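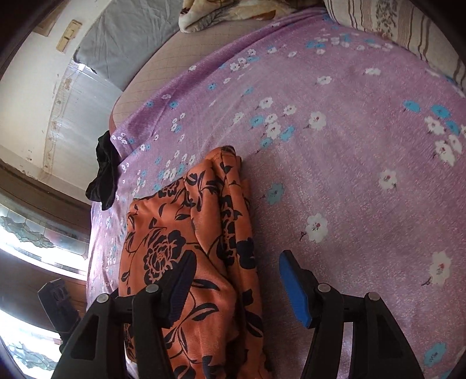
**PRESS RELEASE**

**Sullora publishes results of hand-held gripper comparison for household fabrics**

Lindsay, 2018-07-04 – Sullora today published the results of a comparison of hand-held gripper tools used to record the handling of clothes and bedding in ordinary homes. The work covered nine pad and linkage combinations, and each was used on the same set of fabric tasks. The full results, with the test sheets and the task list, are free to download from the Sullora website.

The comparison began in May. It was set up to answer a practical question from customers who build household robots: which gripper should a person hold when recording a task, if the same gripper is later to be fitted to an arm? Most published figures for two-jaw grippers come from tests with blocks, cups and boxes. Clothes behave differently. A sleeve can slide out of a grip that holds a mug without trouble, and a thin sheet underneath is easily picked up along with the garment.

**What was tested**

Each combination was put through 31 tasks. They included lifting a garment by a single layer, turning it over, pulling a sleeve straight, moving a pillowcase from one side of a bed to the other and folding a garment in half on a bedsheet. Work was done on beds, sofas and tables in lived-in rooms, using the light that was there. More than 3,000 attempts were recorded and scored.

Scoring was kept simple. An attempt passed if the fabric ended up where the task sheet said it should, with the cloth beneath it left in place. Dropped fabric, double layers and attempts that had to be restarted were all marked as failures and listed separately. Operators did not score their own recordings.

The pads came from two sources. Metora supplied the ribbed pads in three hardnesses, and the smooth and dimpled pads were moulded at Sullora's workshop in Lindsay. All were fitted to linkage jaws with the same opening width, so that differences in reach would not affect the results.

**Main findings**

- Soft ribbed pads gave the highest pass rate on cotton and on loosely bunched clothes. They were also the most likely to pick up the sheet below when the operator pressed down hard.
- Medium ribbed pads were slightly behind on cotton but gave the most even results across all fabrics. Sullora will supply these as standard from now on.
- Smooth pads did well on thick blankets and poorly on anything thin.
- Dimpled pads showed no clear advantage in any group of tasks and will be dropped from the range.
- Patterned fabric lying on patterned bedding made no difference to how well the pads held, but it did slow down the people marking grasp points in the recordings afterwards.

Camera position was also compared, on a smaller set of tasks. A wide lens mounted behind the jaws, with both pads in view, gave recordings that were easier to mark than a lens mounted to one side. The side mount lost sight of one pad whenever fabric bunched up against it.

Pad wear was checked every 500 grasps. The soft pads had lost some of their rib height by the second check – the medium and hard pads had not changed enough to measure with the workshop gauge.

**Limits of the work**

The results apply to hand-held use. Sullora has not yet repeated the tasks with the jaws fitted to a powered arm, where closing force is set by a controller and the operator cannot feel the cloth give. Wet laundry, knitwear with open stitches and items with metal fastenings were left out.

A second round will cover powered use. It will be run with Steltent, which is providing the arm controllers, and will use the medium and soft ribbed pads only. Results will be published in the same format.

**Availability**

The medium ribbed pads can be ordered now as a replacement set for all current Sullora hand-held tools. Customers who already have dimpled pads may exchange them free of charge through the Lindsay workshop. Drawings for the rear camera mount are included in the download and may be used without a licence.

**About Sullora**

Sullora designs and makes hand-held gripper tools, pads and mounts for teams working on household automation. Its workshop and test rooms are in Lindsay.

**Press enquiries**

Sullora Press Office, Lindsay. Review tools are available on loan to trade and technical publications on request.

ENDS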